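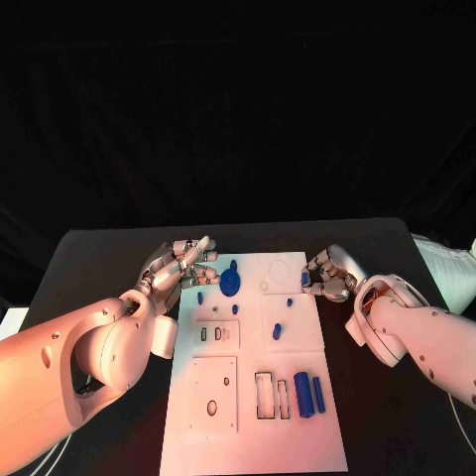 任务板与双臂，右手夹着深蓝色小件，左手张开。

三月，下午四点多，学生项目组记录

任务板还是Briston那套，蓝色零件配白底板，比赛用的也是它。组里说“抓取已经解决了”，我先存疑。能夹住，和能对准孔放进去，是两件事，周报里别再写成一件。

今天的账：遥操作录了100条，回看时删掉10条，多半是手指碰到板边还硬往下压。剩下的我也只敢说能用，质量谈不上。加上之前的，库里一共355条。数字好看，可大部分是同一个人在同一个起始姿势下录的，拿去训练，学到的恐怕是那个人的习惯。

Clonar的演示视频大家都看过了，很顺。视频没交代失败了几次，也没说板子有没有挪过位置。我们把板转一点点再试，策略就犹豫，在孔上方来回晃。有人说再多录些数据就好。也许吧，这话上个月也说过。

Lemaire那版控制程序，两臂时间戳对不齐，差值时大时小，重启后会好一阵。原因没查到，先记着，别当成修好了。

圆柱杆比圆盘麻烦。杆一歪，指尖就滑，夹紧又容易把它带偏。Dratadura的指套到了再比一次，宣传页上的摩擦系数我不信，自己测。

待办：
换2个人来录，起始姿势打散
板子位置每录几条就动一下
成功的标准写死：插到底、松手、不掉，三条都满足才算
删掉的那些另存，不要清空

线缆今天又被前臂蹭到，扎带明天补。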